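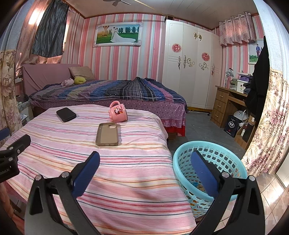
Août 2019, et j'ai enfin attaqué la chambre ! La grande remise en ordre de l'été, celle que je repousse depuis le début de juillet parce qu'il faisait trop chaud, parce que les cousins venaient, parce que bon. Et j'adore ça, en fait. Une fois lancée, on ne m'arrête plus.

Ma méthode n'a rien de savant : je me sers du petit lit comme d'une table. Le drap à rayures est bien tendu, tout ce qui traîne passe par là, et rien n'en repart sans savoir où aller. Le soir il faut bien que le lit soit libre, alors on tranche, même à onze heures passées, même en bâillant.

Dernier arrivage : le mug rose avec son petit personnage de dessin animé, et la coque de téléphone marron clair. Le mug, je le garde, évidemment. Il est en céramique, il a survécu à deux déménagements et le café y est meilleur (je ne discuterai pas de ce point). Il retourne à la cuisine, sur l'étagère du haut. La coque, c'est plus délicat. J'ai changé de téléphone en juillet et elle ne va plus sur rien, mais la couleur me plaît tellement que je lui cherche une deuxième vie. Si quelqu'un a une idée, je prends !

Pour le grand lit, j'ai ressorti le couvre-lit à diagonales violettes, bleues, grises et noires. Je sais, avec le mur à rayures verticales et le drap à rayures horizontales, ça fait beaucoup de lignes. Ma sœur dit qu'il faut s'asseoir avant d'entrer. Moi je trouve ça gai ! Le cache-sommier à pois, en dessous, met tout le monde d'accord, et la tête de lit mauve rattrape le reste. J'ai même retrouvé la bonne place pour la petite peluche rose, devant l'oreiller.

La photo de mariage ne bouge pas, elle. La montgolfière, l'herbe, les arbres, le cadre tarabiscoté que ma belle-mère nous avait choisi : j'ai passé un chiffon doux sur les moulures et je l'ai remise bien droite. Pareil pour les papiers découpés rouges de l'armoire blanche. On me demande chaque année quand je compte les enlever, et chaque année je réponds que non.

Reste le bureau en bois, qui est mon vrai chantier. Trois tiroirs, et dans celui du bas une archéologie complète : des tickets, des piles, un mode d'emploi Trodness pour un appareil que nous n'avons plus, 46 photos d'identité (j'ai compté, c'était trop beau) et la garantie d'un ventilateur Lokarus. 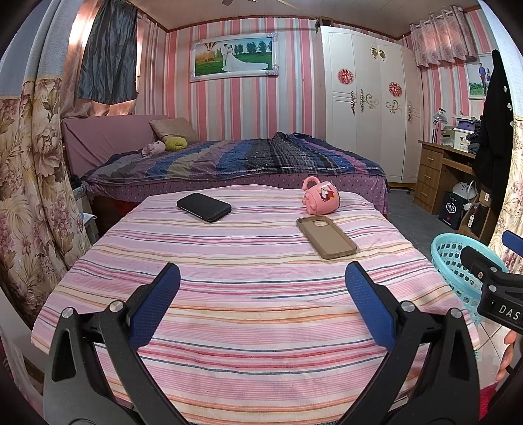
Chaiwat Phromma m'a écrit après mon dernier billet que je m'y prenais à l'envers, qu'il fallait commencer par les tiroirs et finir par les lits, sinon on refait tout deux fois. Il n'a pas tort, et j'ai déjà refait le petit lit deux fois. Mais commencer par les tiroirs, c'est passer la matinée assise par terre à lire de vieilles cartes postales, je me connais !

Demain, donc, le tiroir du milieu. Et le tas de vêtements sombres au bout du bureau, que je contourne depuis trop longtemps. Il me faudrait aussi des cintres, les fins, ceux en velours. J'en ai vu chez Agudelo, à 8 euros le lot, je vous dirai s'ils tiennent les manteaux.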